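Where Does the Power Go? My Semester Following the Electricity in One Building

Project report, 6 October 2018

I picked this topic for a pretty dumb reason. My room in Dromwood Hall is above the laundry, and every evening when the dryers got going my desk lamp dipped a little. I wanted to know why. My advisor said "that's a project," so here we are!

The big question ended up being a simple one: what in this building uses electricity when everybody is asleep? I figured the answer would be phone chargers and gaming computers left on. I was wrong, and I'll get to that.

How I set it up

Dromwood has 38 rooms on four floors, plus the laundry, two kitchens, a study lounge and a basement I had never set foot in before June. The housing office let me have the utility readings for the whole building, which come in fifteen-minute chunks. I also borrowed three plug-in meters from the physics lab (the kind that go between the wall and whatever you're plugging in) and moved them from place to place on a schedule I taped inside my closet door.

I kept going for 31 nights. "Night" here means 1 a.m. to 5 a.m., which I chose because the hallway is dead quiet then and the laundry is locked. Every morning I copied the numbers off the plug-in meters into a notebook and then into a spreadsheet. I missed one morning because I overslept, so for that night I only have the building total and nothing for the separate plugs.

Some background reading

Before I measured anything I read up on what engineers call base load. It's the amount of power a place draws all the time, no matter what anybody is doing. In a house that's the fridge, the router, the clock on the stove, and a bunch of little boxes with lights on them. In a bigger building you also get fans, pumps, exit signs and the stuff that keeps the elevator awake.

I found a really useful handbook put out by Skotstead, a small housing co-op that went through all this in its own buildings and wrote down every step, mistakes included. Their advice was to start at the place where the power comes in and work outward, because people who start at the outlets get lost in phone chargers. Guess who had already started at the outlets.

So I got a tour of electrical rooms from the facilities people – ours first, then a couple of others on campus so I had something to compare it with. I wasn't allowed to open or touch anything, which was fine by me. I learned a ton just from standing there and asking what each light and dial was for. 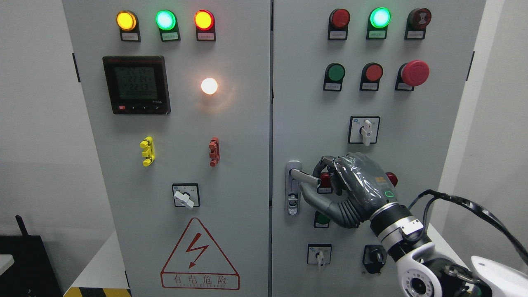

Figure 1. Electrical cabinets with indicator lamps and a digital power meter.

The thing that surprised me on that tour was how much you can learn from a building without any special gear. Once I knew how to ask for the right readings, I didn't need to chase every plug. I could look at the total, watch it step up or down, and match the steps to things switching on and off. A step that shows up at the same time every single night is almost certainly a timer. A step that wanders around is a thermostat or a person.

What I found

Over the whole study the building used 1,031 kilowatt-hours during my night hours. The plug-in meters said the stuff in students' rooms was a small slice of that. I metered my own desk, my neighbor's mini fridge and the TV in the lounge, and the mini fridge beat the other two put together. It's an old one and the door seal is bad. (My neighbor has been told.)

The real night eaters were in places no student ever thinks about. The bathroom fans run at full speed all night. The basement lights had no switch timer and were just on, always. The hot water pump keeps pushing warm water around the pipes so the showers heat up fast, even at 3 a.m. when there isn't a soul in them.

I did try one experiment. For the last stretch of nights, facilities agreed to turn off the basement lights after midnight, and I could see the drop in the building readings right away. I may have yelled in the library.

What went wrong

Quite a lot. My first week of spreadsheets mixed up a.m. and p.m., and I had to redo it by hand from the notebook. I also can't say how much the fans and the pump each use, only that they're both in the lump that's left after I subtract what I metered. And summer is a weird time to study a dorm. A bunch of the rooms were empty, so I'd expect the share for phones and computers to be bigger now that everyone is back.

I also never solved the desk lamp. The best guess I got was that my room shares some wiring path with the laundry and the voltage sags a bit when the dryers start. I moved the lamp to the other wall and it still does it.

What I'd do next

I'd love to run the same thing in winter, and in a newer building too. I'd also want a separate reading for the pump, which would need somebody qualified to install it. If the housing office wants a cheap first step, put the basement lights on a motion sensor and ask whether the fans could run slower after midnight.

My notebook pages and the cleaned-up spreadsheet are in the department's shared folder under "Dromwood nights." The plug-in meters are back in the physics lab, second drawer down, and one of them needs a new battery.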